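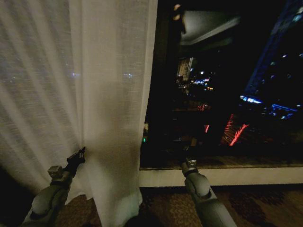

Curtains, again

Print this post | E-mail this to a friend

OK quick one, it's late and I have to be up at six. The sheers. The white ones. Finally dealing with them.

Moved in February, the big window had nothing on it, and at night you get the whole city on one side and your own living room staring back from the glass. Lovely for a week. Then you notice you're eating cereal in front of several hundred apartments.

So - sheers from Travcombe. Fine in daylight, soft, very nice. After dark with the ceiling light on, not much help. Pull them across and the bigger lights still come through the weave.
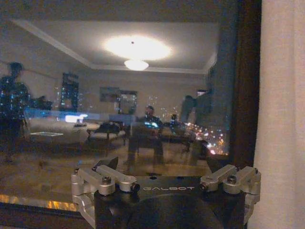

Other problem is length. I measured to the floor, forgot the heading tape, so now the hem drags and bunches up and collects fluff. Pinned it once. Pins fell out. Hutchins wanted 41 dollars to take them up, which is probaly fair, but I own a needle.

Also thinking about a second layer, something heavier behind the sheers. Brurnora has a lined one in oatmeal, 700 for the pair. Seven hundred! For cloth. Or switch off the overhead and use a lamp in the corner, which costs nothing and cuts the reflection way down. Trying that first.

Asked for opinions last time and got plenty.
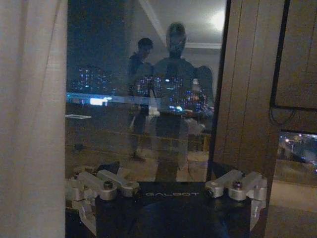 Deming Tang wrote that I should leave the hem alone untill the curtains have hung for a full month, as loose weaves drop, and then wash them once before cutting anything. Annoying but I think right. So the needle goes back in the drawer.

Lamp tomorrow. Hem in a few weeks.

Recent posts
- The sill is not a shelf
- Skinthorpe paint, second coat
- Which drawer do batteries go in
- Boxes I still haven't opened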